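Workshop Notebook, Station 2 (Handheld Gripper Cell)
2020-03-16
Entry by Reginald Dunleavy
Copies: Pernico bench, Ambrose shift lead

Purpose of work: scheduled inspection of the left and right handheld grippers, replacement of the left fingertip pad, and verification of marker cube seating before the backpack handling series resumes. The previous entry for this station closed with an open item on the left unit (jaw slow to return after full closure). That item is addressed below.

Condition on receipt. Both units were powered down and removed from the cradle at the start of the shift. The left unit showed play at the fingertip pivot when moved by hand. The right unit showed none. The left pad was worn smooth along the inner edge and had begun to lift at one corner. The right pad was replaced in December and remains serviceable. The handle shells of both units were free of cracks. Residue from the old adhesive tape was found under the left cube and was removed with isopropyl alcohol and a plastic scraper. Metal scrapers are not to be used on the cube mounts.

Left jaw return. The return spring was within its free length and was put back. The fault was traced to the linear guide, where lint had packed against the rear stop. Much of it was pale fiber of the kind shed by soft goods. The guide was cleaned, wiped dry and given a thin film of the Skosex dry lubricant. Grease was used on this guide last year and should not be used again, as it holds lint. After reassembly the jaw returned fully from closure on every attempt, with the unit held upright, inverted and on its side.

Fingertip. A new pad was bonded to the left tip and left under clamp for 45 minutes. The pivot screw was replaced with one from the Pavari kit and set with low-strength threadlocker. The old screw has been discarded. It had a rounded head and must not find its way back into the tray.

Marker cubes. Each cube was reseated and checked for rocking with light finger pressure at opposite corners. The faces were cleaned with a dry lint-free cloth. The printed surface of the left cube has a light scuff on one edge, outside the pattern, and has been left in service. Any scuff that reaches the pattern requires a new face, followed by a fresh calibration of the offset between cube and fingertip.

Handling check. The units were then taken to the white table and tried on the large cream backpack, laid with the back panel up and the straps toward the operator. Both grippers are brought in from the near edge, so the tips meet the lower end of the bag first.

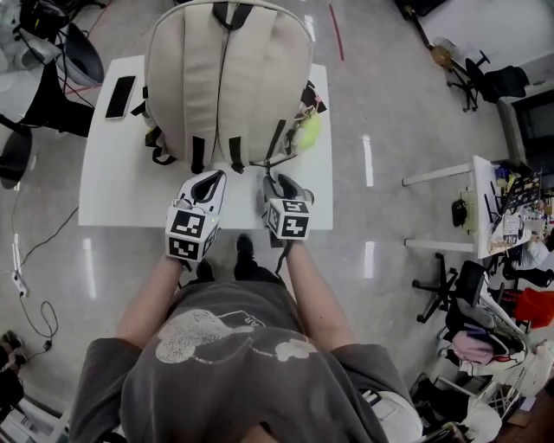 Is a new calibration needed after a fingertip pad is replaced?
Calibration is needed whenever the new pad differs in thickness from the old one or the cube has been moved on its mount; a like-for-like pad change with the cube untouched requires only the closure check.

In the present case the left cube was lifted for cleaning, and the left unit was therefore calibrated in full. The right unit was calibrated at the same time so that the pair carries the same record. Both results were accepted on the first pass and filed under the station number.

Closure count. The left unit was cycled 600 times on the bench fixture after calibration. No slowing was observed and the pivot screw had not moved against its paint mark. Run time was nearly two hours, including one stop to reposition the fixture clamp, which had crept.

Remaining items:
Order pads for the left and right tips. The drawer is down to the last pair.
Ambrose to confirm whether the lint check can be added to the weekly sheet when soft goods are in use.
Pernico to return the small torque driver to this bench. The pivot screw was set today with the larger driver at its lowest setting, and it should be checked again when the correct tool is available.
Revise the cradle label, which still refers to grease.

Station 2 released for use. Left unit to be inspected again at the next pad change or on any report of slow return, whichever comes first.

R. Dunleavy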